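# 무리아(Muria) 씨앗 나눔, 자주 묻는 질문

작은 베란다에서 시작한 씨앗 나눔이 어느새 다섯 해째예요. 메일로 같은 질문을 자주 받아서 한곳에 모아 봤습니다. 마지막으로 고친 날은 2020년 11월 14일이고요, 그 뒤에 바뀐 게 있으면 해당 답변 밑에 적어 둘게요.

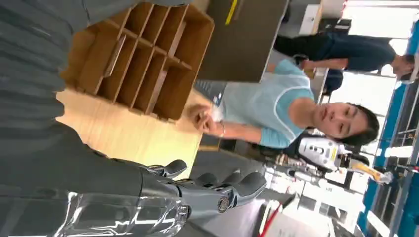

## 신청 전에

### 누구나 신청할 수 있나요?

네, 누구나요! 텃밭이 없어도 되고 화분 하나만 있어도 됩니다. 저도 처음엔 3층 빌라 베란다에 스티로폼 상자 두 개 놓고 상추부터 키웠어요. 농사 경력 같은 건 안 여쭤봅니다. 다만 한 번 신청하실 때 품종은 여섯 가지까지만 골라 주세요. 욕심나시는 거 알아요, 저도 그래요. 그런데 봄에 모종판 앞에 앉아 보시면 여섯 가지도 꽤 많다는 생각이 드실 거예요.

### 비용이 드나요?

씨앗값은 받지 않아요. 반송용 봉투에 우표만 붙여서 같이 보내 주시면 됩니다. 가끔 봉투 안에 커피 쿠폰이나 손편지를 넣어 주시는 분들이 계신데, 쿠폰은 마음만 받을게요. 손편지는 언제나 환영입니다. (작년에 할머니랑 같이 썼다는 편지는 아직 냉장고에 붙어 있어요.)

### 지금 목록에 품종이 몇 개나 있어요?

콩, 토마토, 고추, 허브, 꽃까지 다 합쳐서 429종이에요. 그중에 양이 넉넉해서 바로 보내 드릴 수 있는 건 목록에 초록색으로 표시해 뒀고, 노란색은 조금씩만 나눠 드리는 것, 회색은 올해 씨를 다시 받아야 하는 것입니다. 회색은 신청하셔도 못 보내 드려요. 대신 대기 명단에 이름을 올려 드릴 수는 있어요.

### 겔라노, 와키네, 헤나오는 뭔가요?

저희끼리 부르는 품종 이름이에요. 시중 종묘사 목록에서 찾으시면 안 나옵니다.

- **겔라노(Gelano)**: 껍질이 얇은 노란 방울토마토. 정말 달아요! 대신 비 오고 나면 잘 터져서 바로바로 따 드셔야 해요.
- **와키네(Wakine)**: 덩굴로 올라가는 강낭콩. 지지대를 꼭 세워 주세요. 저는 첫해에 얕보고 짧은 막대를 꽂았다가 옆집 빨랫줄까지 올라가는 걸 봤습니다.
- **헤나오(Henao)**: 순한 고추예요. 아이들 반찬으로 볶아 먹기 좋고, 늦게까지 달려요.

셋 중에 하나만 고르라면 저는 와키네예요. 풋콩일 때 쪄 먹어도 맛있고 말려서 밥에 넣어도 맛있거든요.

## 보관하기

### 받은 씨앗은 어디에 두면 되나요?

서늘하고 건조하고 어두운 곳이요. 싱크대 위 찬장은 피해 주세요, 밥할 때마다 김이 올라와요. 저는 종이봉투에 담아 뚜껑 있는 유리병에 넣고, 김에 들어 있던 방습제를 하나 같이 넣어서 냉장고 문 쪽 칸에 둡니다. 꺼낼 때는 병이 실온으로 돌아온 다음에 여세요. 차가운 채로 열면 안쪽에 물기가 맺힙니다.

### 종류가 많아지니까 정리가 안 돼요. 어떻게 하세요?

아, 이건 제가 할 말이 많은 주제예요. 처음엔 예쁜 통을 이것저것 샀는데 결국 칸막이가 있는 종이 상자로 돌아왔어요. 가볍고, 이름표를 아무 데나 붙일 수 있고, 망가져도 속상하지 않아요. 저는 가나다순이 아니라 뿌리는 달 순서로 꽂아 둡니다. 5월이 되면 5월 칸만 꺼내면 되니까 편해요. 한 칸에 두 품종을 넣는 건 절대 하지 마세요. 봉투가 터지면 상추 씨랑 쑥갓 씨를 핀셋으로 고르게 됩니다... 해 봤어요.

### 봉투에는 뭘 적어야 하나요?

품종 이름, 씨를 받은 해, 받은 지역. 이 정도면 충분해요. 연필로 적으시는 게 좋아요. 수성펜은 젖은 손으로 한 번 만지면 끝이고, 유성펜도 몇 년 지나니까 색이 날아가더라고요.

### 묵은 씨앗인데 싹이 날까요?

종류마다 달라요. 토마토는 꽤 오래 가는 편이고, 파나 양파 쪽은 해가 바뀌면 발아가 뚝 떨어집니다. 궁금하시면 젖은 키친타월에 열 알만 올려서 지퍼백에 넣고 따뜻한 데 둬 보세요. 일곱 알 넘게 싹이 나면 평소대로 뿌리시고, 서너 알이면 두 배로 촘촘하게 뿌리시면 돼요. 하나도 안 나면 그건 보내 줍시다.

## 씨앗 돌려주기

### 꼭 돌려줘야 하나요?

의무는 아니에요. 농사라는 게 태풍 한 번이면 다 넘어가고, 고라니도 오고, 이사도 가고 그러잖아요. 잘되셨을 때 조금만 나눠 주시면 됩니다. 올해 돌아온 봉투가 1,522개였는데, 저녁마다 식탁에 펴 놓고 정리하면서 혼자 얼마나 흐뭇했는지 몰라요!

### 얼마나 보내면 되나요?

품종당 30알이면 좋아요. 콩처럼 알이 굵은 건 그보다 적어도 괜찮고, 상추처럼 자잘한 건 세지 마시고 작은 숟가락으로 한 번 떠서 넣어 주세요.

### 토마토 씨는 어떻게 받아요? 미끌미끌해서 실패했어요.

잘 익은 걸 골라 속을 긁어서 컵에 담고 물을 조금 부어 이삼일 두세요. 냄새가 좀 납니다, 베란다에 두시는 게 가족 평화에 좋아요. 위에 허연 막이 생기면 체에 밭쳐 물로 헹구고, 접시에 펴서 말리세요. 키친타월에 펴면 씨가 들러붙어서 안 떨어져요. 커피 필터는 괜찮았습니다.

### 마트에서 산 채소 씨를 받아서 보내도 되나요?

그건 받지 않고 있어요. 교배종이 많아서 다음 해에 뭐가 나올지 알 수가 없거든요. 혼자 심어 보시는 건 재미있으니까 해 보세요. 저는 단호박 먹고 남은 씨를 심었다가 아무 맛도 안 나는 커다란 호박을 얻었습니다.

### 옆에 다른 품종을 심었는데 섞였을까 봐 걱정돼요.

콩이랑 토마토는 대체로 제 꽃가루로 맺혀서 조금만 띄워 심으셔도 크게 걱정 안 하셔도 돼요. 호박, 오이, 배추 쪽은 벌이 멀리까지 다녀서 어렵습니다. 800미터를 띄우라는 분도 계신데 그 정도 땅이 있는 분은 저희 중에 없고요, 꽃이 피기 전날 저녁에 망을 씌웠다가 손으로 수정해 주는 방법을 씁니다. 고추는 그 중간쯤이라 망을 씌우시는 편이 마음 편해요. 섞였을 것 같으면 봉투에 "섞였을 수 있음"이라고만 적어 주세요. 그런 봉투만 골라 가시는 분들도 있어요.

## 그 밖에

### 해외에서도 신청할 수 있나요?

죄송하지만 안 됩니다. 나라마다 검역 규정이 달라서 제가 감당할 수가 없어요. 해외에 계신 분들은 사시는 지역의 씨앗 모임을 먼저 찾아보세요.

### 직접 가서 받아도 돼요?

아직은 우편으로만 하고 있어요. 모임을 다시 열게 되면 여기에 제일 먼저 올릴게요.

### 메일을 보냈는데 답이 없어요.

파종철에는 답이 많이 늦어요. 2주가 지나도 소식이 없으면 한 번 더 보내 주세요, 전혀 실례 아니에요. 제목에 품종 이름을 적어 주시면 제가 훨씬 빨리 찾습니다. 영어로 쓰신 메일은 누완 위제싱헤(Nuwan Wijesinghe) 님이 대신 답장해 드리고 있어요. 콩에 대해서는 저보다 훨씬 잘 아시니까 콩 질문은 그냥 그쪽으로 보내셔도 됩니다.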